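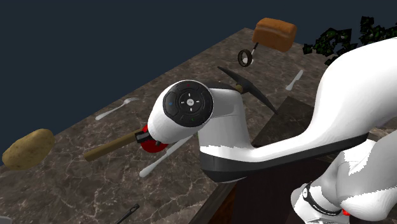

The lorry comes too early and the caddy is too small for a family of any size, one Claslow reader told us after last month's report on the food waste rounds, but she would not want to go back to putting peelings in the black bin. Several other messages said much the same, and the complaints now look likely to change how the service runs when it is extended in August.

Flultness District Council confirmed this week that a further 2,000 homes will get a separate food waste collection by the end of the summer. They are all in Claslow, mainly on the streets between the railway station and the old hospital site. The 1,000 homes that took part in the trial on the east side of Flultness will keep theirs.

Each household will be given two caddies. The small one is meant for the kitchen and the larger one, with a locking handle, stays outside and is put at the kerb on collection morning. A roll of liners comes with them. When the roll is nearly finished, residents tie the tag from the end of it to the handle of the outdoor caddy and the crew leaves another.

The contract for the rounds has gone to Bretico, the firm that ran the trial. It will use the same type of lorry, which is narrower than the ones on the general waste rounds and can get down most of the lanes behind the terraces. Bretico said it was taking on crew for the Claslow rounds and that the jobs would be advertised locally in the next few weeks.

The main change is to the start time. During the trial, crews began at 6am and residents were asked to have caddies out the night before. That led to complaints about noise, and also about foxes and gulls on the streets nearest the park, where caddies left unlocked were tipped over and emptied across the pavement. In Claslow the crews will start at 7.30am. The council said it would look at moving the Flultness rounds to the same time, but it has not promised to do so. The lorries have to be clear of the roads outside the primary school before the morning drop-off, and a later start would mean changing the order of the streets.

The council sent a survey to everyone on its email list in both towns and had 1,512 replies. A report on the results went to councillors earlier this week. Most of those in the trial area said they used the caddy for all or nearly all of their food waste. The most common reason for not using it was smell, followed by not having space for it in the kitchen. People in flats were the least happy. Many said they had been given a caddy with nowhere to put it out, or that the bin store in their building was locked when the crew came round.

Flats have been left out of the Claslow extension for now. The report says they will need shared bins and that the council has to agree with each landlord or managing agent where these will go. It gives no date for this. Residents of Khumalo Court, the largest block in the town, were told by letter that they should carry on using their general waste bins in the meantime.

One resident of the block said she had been looking forward to the service and felt the letter was short on detail. She had already been taking her vegetable peelings to a friend's compost heap, she said, and would have to keep doing that through another winter.

What can go in the caddy has not changed, though the council admits that its first leaflet was not clear. Cooked and raw food can both go in. That includes meat and fish, bones, bread, cheese, rice, pasta, eggshells, fruit and vegetable peelings, tea bags and coffee grounds. Food past its date can go in as long as it has been taken out of its packet. Plate scrapings are fine.

Liquids, including milk and cooking oil, should be kept out. A small amount of fat that has set hard can be scraped in with the rest, but anything that pours will leak through the liner and into the lorry. Garden waste is collected separately and should stay in the brown bin, even windfall apples if there are a lot of them. Cut flowers were listed as allowed in the old leaflet and as not allowed on the website. The new leaflet says they belong in the brown bin.
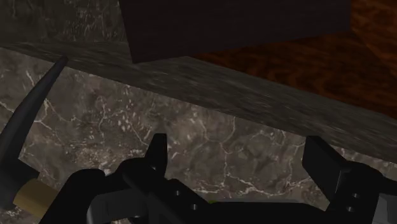

Liners caused more trouble than anything else in the first weeks of the trial. Some households bought their own from the supermarket and found their caddies left behind with a sticker on the lid, as the crews had been told to take only the council's type. That rule was dropped part of the way through. Any liner can now be used, including an ordinary carrier bag or the bag from a loaf of bread, and food can also be put in loose or wrapped in newspaper. The plant strips the bags out before the waste is treated.

The waste from both towns will be taken to a digestion plant outside the district, where it is broken down in sealed tanks. The gas that comes off is used to make electricity and what is left is spread on farmland. Until now it has been going there through the transfer station on the Flultness road. The council says the extra loads can be handled on the same site without longer opening hours, a point raised by people living in the cottages opposite the gate.

Councillors asked several questions about cost at the meeting. Officers said the general waste lorries were now lighter on the trial streets and that the money saved on disposal would go towards the new rounds, but that it would not cover them in full. The rest will come from the existing waste budget. There will be no separate charge to households. One councillor asked whether general waste would move to a three-weekly collection once food was taken out of it. The officers' answer was that there was no such plan before councillors at present, and that any change of that kind would have to go out to consultation first.

There was also a discussion about caddies going missing. Replacements are free for the first year, and after that the council intends to charge for the outdoor caddy but not the kitchen one. Residents are advised to write their house number on the side. During the trial a number of caddies were blown down the hill on windy mornings and ended up in a heap by the bus shelter, where people had to go and sort out their own.

Some Claslow residents have asked whether they can refuse the service. They can leave the caddies unused, but the council would prefer that they kept them in case they changed their minds or moved house. Anyone who composts at home is encouraged to carry on and to use the caddy for cooked food and meat, which should not be put on an open heap.

The caddies will be delivered on foot, street by street, with a leaflet and a collection calendar inside the larger one. Deliveries start at the station end of the town. People should not put any food out until the first date on their own calendar, as neighbouring streets may start in different weeks. Homes with a shared drive or a lane at the back will get a separate card showing where to leave the caddy.

Residents who find it hard to carry the outdoor caddy to the kerb can ask for an assisted collection. Households already on the list for help with their other bins will be added without having to apply again.

Two drop-in sessions will be held before the deliveries begin, one at Claslow library and one in the foyer of the Flultness council offices. Both will run from 4pm to 7pm and samples of the caddies will be there to look at. The dates will be put on the council website and on the library noticeboard once the rooms have been booked.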